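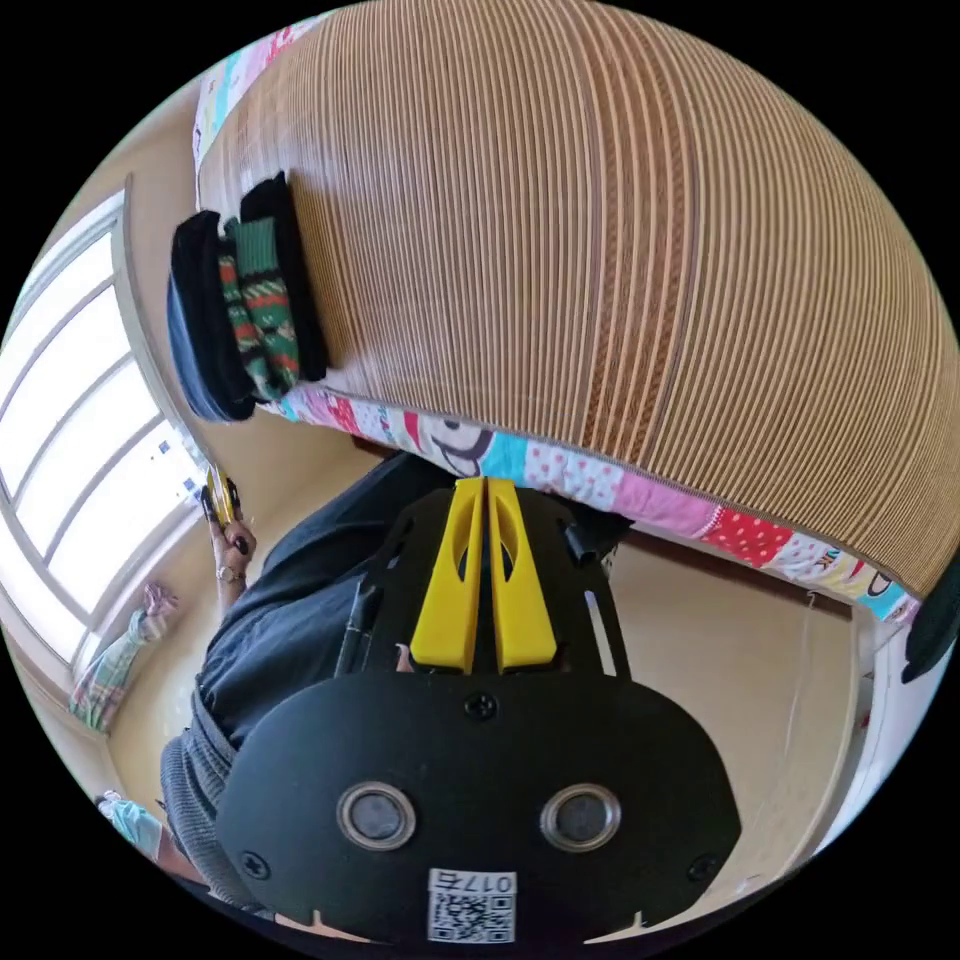 Sorting the spare room at Clorkell

We've been at our place in Clorkell since July and the spare room has been the dumping ground the whole time, so this page is really me making myself get on with it. 

Folding day. The dark navy thing and the black thing are both folded, and between them is the green sock with the red, white and dark stripes, which I am very fond of (its partner is still at large). I do like the patchwork next to all that ribbed tan and brown. Pink, light blue, yellow, a red bit with white polka dots, and my favourite, the little black-and-white animal face. I've decided he's called Sebastian. The green and pink checks under the window can stay where they are for now, I think they cheer up that side of the room, and the daylight in there is lovely.

Still to do: two bags of winter jumpers, the box marked Flarnness that we haven't opened since the move, and a drawer of odd socks. I counted the drawer one wet evening and got to 37, which can't be right as a matter of simple luck. If you've got a good way of keeping pairs together please leave me a comment, I've tried pegs and I've tried rolling them into balls and neither lasted a week.

Next up, the wardrobe.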